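Wir verwenden Cookies, um die Nutzung unserer Seiten auszuwerten. Mit dem weiteren Besuch erklären Sie sich damit einverstanden. Einstellungen | Zustimmen

Prüfliste Küchenarbeitsplatz, Eigenbau-Roboter „Mamgate“
Gemeinschaftswerkstatt Heltov, Bereich Wohnen und Haushalt

Lesezeit: 5 Minuten

Geltungsbereich: Diese Prüfliste gilt für den Probebetrieb des Roboterarms an der Küchenarbeitsplatte. Sie ist vor jeder Inbetriebnahme auszufüllen, auch nach einer Pause mit abgeschalteter Versorgung. Für Arbeiten an der Werkbank gilt weiterhin die allgemeine Werkstattordnung.

Prüferin: Inger Hafstein
Bauverantwortliche: Maiara Araújo
Prüftag: Montag
Steuerungssoftware: Guvova, Betriebsstundenzähler bei Beginn 1.413

1. Aufstellung und Mechanik

1.1 Verschraubung des Gestells auf festen Sitz geprüft: in Ordnung.
1.2 Gelenke von Hand durch den gesamten Bereich bewegt, Versorgung getrennt: in Ordnung. Gelenk 2 läuft schwerer als die übrigen, jedoch ohne Rasten. Beobachten.
1.3 Abdeckungen des Arms vollständig montiert: in Ordnung.
1.4 Kabelführung ohne Knick- und Scheuerstellen: mit Auflage. Der Kabelbinder am Ellbogen ist zu ersetzen.

2. Arbeitsfläche

2.1 Schneidebrett liegt flach auf: in Ordnung.
2.2 Lage des Bretts mit der hinterlegten Position abgeglichen: mit Auflage. Das Brett liegt leicht schräg. Vor dem Greifversuch ist es auszurichten oder die Position neu einzulernen.
2.3 Abstand zu Geräten und Behältern nach Bewegungsplan geprüft: mit Auflage, siehe Kommentar.

Kommentar zu 2.3: Die Behälter entlang der Rückwand stehen außerhalb der programmierten Bahn. Das Glas mit weißem Deckel ist dennoch als zerbrechlich im Plan zu führen. Die Griffe im Utensilienhalter ragen nach oben und sind bei der Festlegung der Überfahrhöhe zu berücksichtigen.

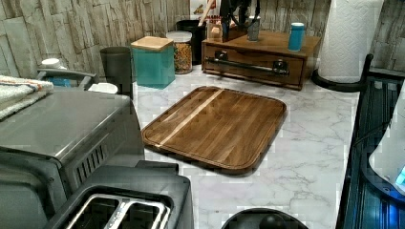 Abb. 1: Arbeitsplatte mit Schneidebrett, rechts Gestell und Armverkleidung.

Kommentar zu 2.3, Fortsetzung: Der Toaster und der Minibackofen auf der linken Seite sind während des Probebetriebs vom Netz zu trennen. Das gestreifte Tuch auf dem Minibackofen ist zu entfernen. Textilien dürfen auf Heizgeräten grundsätzlich nicht abgelegt werden, unabhängig davon, ob der Arm in Betrieb ist. Die Papierrolle kann an ihrem Platz verbleiben, sofern sie als Hindernis eingetragen ist.

3. Elektrik

3.1 Netzteil (Stüber) ohne sichtbare Schäden, Zugentlastung wirksam: in Ordnung.
3.2 Schutzleiter am Gestell gemessen: in Ordnung.
3.3 Versorgung über separat abgesicherten Stromkreis: in Ordnung.
3.4 Statusleuchten entsprechen der Anzeige in der Software: in Ordnung.

4. Steuerung und Not-Halt

4.1 Not-Halt in Reichweite der bedienenden Person: in Ordnung.
4.2 Not-Halt sechsmal aus langsamer Fahrt ausgelöst: in Ordnung.
4.3 Wiederanlauf nur nach Quittierung: in Ordnung.
4.4 Kraftbegrenzung am Greifer: nicht geprüft. Das Messgerät war verliehen. Bis zur Nachprüfung sind ausschließlich Fahrten ohne Last zulässig. Messer und andere scharfe Gegenstände sind vom Greifversuch ausgeschlossen.

5. Freigabe

Der Probebetrieb wird eingeschränkt freigegeben. Die Auflagen zu 1.4, 2.2 und 2.3 sind vor dem Einschalten zu erledigen und von der Bauverantwortlichen abzuzeichnen. Die Nachprüfung zu 4.4 erfolgt im April. Während des Betriebs müssen zwei eingewiesene Personen anwesend sein.

gez. I. Hafstein

Kommentare (3)

werkbank_sued
Wird die Überfahrhöhe ab Arbeitsplatte oder ab Brettoberkante angegeben? Bei uns gab es deswegen schon Ärger.

Maiara Araújo
Ab Arbeitsplatte. Ich ergänze das im Bewegungsplan. Kabelbinder ist getauscht.

T. aus Halle 2
Gibt es die Liste auch als leeres Formular zum Ausdrucken?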